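I have moved eight times as a grown woman, and I still can't throw away a good box. My sister calls it hoarding, but I call it being ready (for what, I couldn't tell you!), and every July I promise myself I'll clear out the hall closet and then I make iced tea instead.

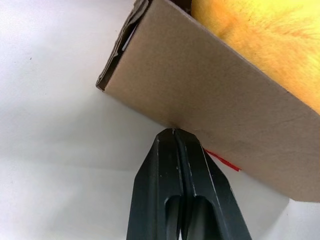
Malcolm Holroyd wrote in to tell me that he keeps two and recycles the rest, and that he hasn't missed a single one. Well, Malcolm, I admire you, and I may even try it, just as soon as the Christmas parcels have gone out.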